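Tips for watching series at home without trouble

In our house we watch one episode almost every evening, and in the long winter season sometimes two. Over the years I collected small habits which make the evening more pleasant. Most of them cost nothing.

Light first. Do not watch in full darkness. Put a weak lamp behind the television, with the bulb turned to the wall. Dark scenes become easier to see and the eyes are less tired. I use a Helmy clip lamp with a warm bulb, but any small lamp will do the work.

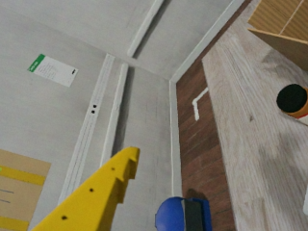 Clean the screen only when the set is switched off and has become cool. Take a dry microfiber cloth and go from top to bottom without pressing. For greasy fingers of children, make the cloth a little damp with plain water. Window spray is bad for the coating and I ruined one set with it.

Sound. If the voices are too quiet and the explosions too loud, look in the sound menu for "night mode" or "speech". On our old Cavby set it was hidden under "Advanced", and I found it after 2 years. Also pull the speaker to the front edge of the shelf. When it stands deep inside, the voices become like from a barrel.

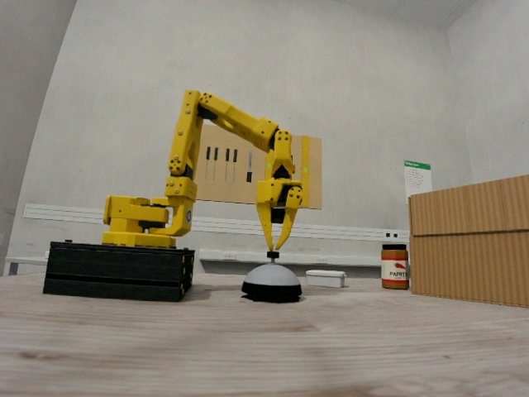 Cables. Write on a piece of masking tape what each cable is, and stick it near the plug, on both ends. Bread bag clips are also good for this. Leave a hand of space behind the set for air – the dust collects there and should be vacuumed every month with the soft brush.

Remote controls. We keep all of them in one shallow basket. If a button does not answer, take out the batteries, clean the contacts with a cotton swab and a drop of alcohol, and let it dry.
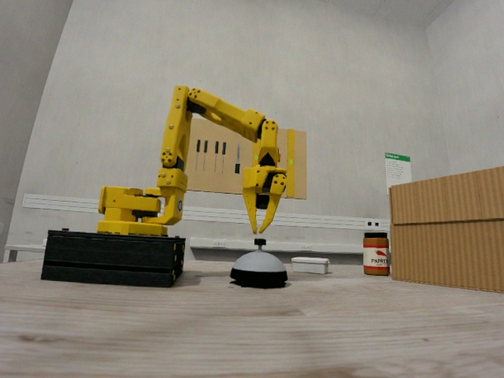

Snacks. For popcorn I take 100 grams of corn and a big pot with a lid. Two spoons of oil, medium heat, and shake the pot until the popping becomes slow. Salt it when it is still hot. Fine salt stays on better than coarse one.

Blankets catch all the crumbs. Shake them outside the same evening and wash them at 40 degrees, with no softener. 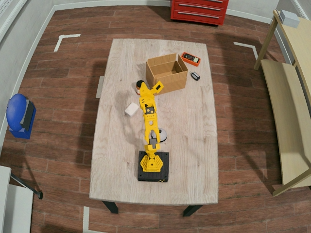 Keeping the place in the story. Before a new season I write in a small notebook who is alive, who is angry with whom and where we stopped. It takes roughly five minutes and it saves many questions from the sofa during the first episode – my family asks a lot.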